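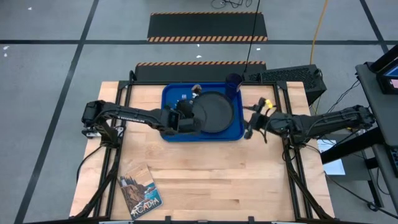

FulgencioC replied:
Agreed on the tray, but I'd stack it the other way around. Plate goes down first, always, and the cup goes in the corner where your thumb can steady it. I carried trays at a lunch place called Restcombe for two years and if the cup sits in the middle it will go over on the first doorway, believe me.

Agathe_Rey wrote:
Oh, I love that we have a whole thread on clearing the table! I've always been a one-tray person (mine is a big old thing from Cheema, and I'd be lost without it). My trouble is the cup. If I stand it on the plate I save a lot of room for the silverware and the bits of salad people leave behind, but then the whole lot feels tippy, and I end up walking to the sink like I'm in a wedding procession. This is the kind of loading I mean:

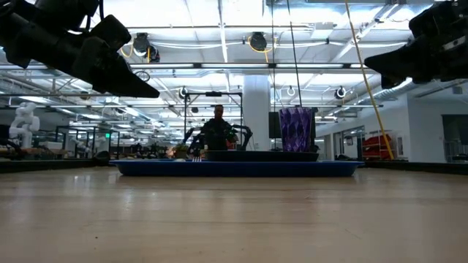

Purple cup on the plate, fork and greens off to the left

I know some of you will say two trips. I have 15 steps from table to sink and a dog named Token, so one trip it is.

Hermenegildo replied:
Two trips! Sorry, Agathe. I've broken more than one good plate being stubborn about it. Cups first, on their own, then come back for the flat things. My other question is where everybody puts the spoons, as mine slide all over the place the minute I tip the tray even a little.

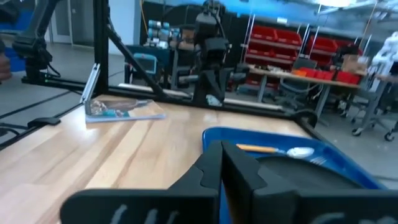

Tzu-hsuan Choi replied:
Spoons lie flat along the long side, handles all pointing the same way, and the plate holds them against the rim. It's how my aunt did it and I've never found anything better. I don't agree about two trips though -- with a tray that has a decent raised edge you can take supper for one in a single go and still have a hand free for the light switch.

Consuelo_B wrote:
Well, I'm going to be the odd one out and say the tray is the easy part. What I never see people talk about is the wiping down afterward. I keep one cloth only for the table and another only for dishes, and if there's a big serving bowl out I leave it right where it is until last
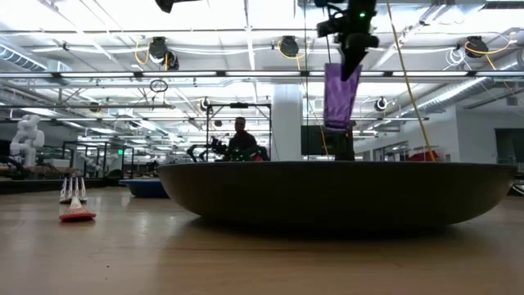
and do everything else first, then lift it and wipe underneath in one long pass with the grain. A brush is good for crumbs before the cloth, otherwise you're just pushing them into the seams. My table came from Vellovov back in February, and it shows every streak in the evening light, so I've gotten fussy about it.

Agathe_Rey wrote:
Consuelo, do you wring the cloth nearly dry or leave it a bit damp? Mine always leaves streaks, and I've been blaming the soap.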